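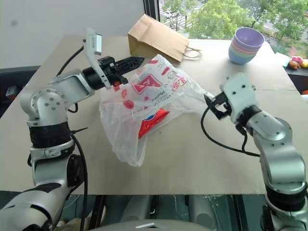
Ask for the price of the second year, Lavanya Thomas told me, and see how long the room stays quiet. She had asked it of three vendors that month, and only one had a figure ready. The others offered to circle back, and one of them did, on a Friday, with a spreadsheet that left out the grippers.

I've thought of her question often since I started looking at what small packing and fulfillment shops are being sold. The pitch has settled into a shape. Two arms, a pair of grippers, a camera on the wrist, and a monthly payment set a little below what a person costs. The arms hold a thin plastic bag by its upper corners, the film stretches between them, and everyone at the table starts doing math.

The math is usually done on the arms. That's the mistake, or the first one.

At Kurup, a gift-box packer that handles short runs for online stores, Damián Acuña built his budget around the quote from Traritz, an integrator that sells two-arm stations by the pair. The quote covered the arms, the controller, the stand and installation. It did not cover the four sets of replacement fingertips he went through before the summer was out, or the wages of the person who stood next to the station while it learned his bags. It had a line called "process adaptation" with no number beside it.

"I signed a contract with a blank in it," Acuña said. "I would never do that with a landlord."

Bags are a good place to be suspicious, as it happens. A carton has corners in the same place every time. Film bunches, slides, clings to itself, and sags differently depending on what has been dropped inside. A machine can be very good with one bag on one table and have little to say about the next size up. Buyers know this from their own hands, and then they sit down in a showroom and forget it.

Subbarao Rao, a sales manager at Traritz, thinks this is unfair. Customers change their packaging and expect the station to keep up for free, he told me, and no other machine in the building is held to that. He has a point. A label printer doesn't get blamed for a new label stock. But a label printer isn't sold as something that will adapt, and his own brochure uses that word on the cover.

There is also the matter of speed. When I asked for bags per hour, I got demonstrations. When I asked again, I got a rate for a "typical mixed task," which could mean anything. Muthu Iyengar, who buys equipment for a housewares distributor called Ellard, now refuses to look at a rate unless it comes from his own stock. He ships 400 bags to the vendor, ugly ones included, and wants the log of every failed grasp sent back with them.

"If they won't take the bags, I've saved myself a trip," he said.

Ellard has yet to buy anything. Iyengar's boss has begun to bring that up.

I don't think he's wrong to wait, though waiting has a bill of its own. Abelardo Bravo rented a station for his shop, Foline, instead of buying one, and paid more per month than Acuña does. He kept it through one busy stretch and sent it back in June. What he got for the money was a list of the items it could bag without help. The list was shorter than he had hoped, and he says he'd rent again if somebody would put the fingertips in the price.

For anyone drafting a budget now, I'd start with the lines the quote leaves out. Fingertips and cables. The hours of whoever clears the jams. Floor space, including the part you can't walk through when the arms are moving. The cost of going back to hand packing for a week, and who pays it. Then get the second-year price in writing, with the name of the person who wrote it.

Thomas is still waiting on one of hers.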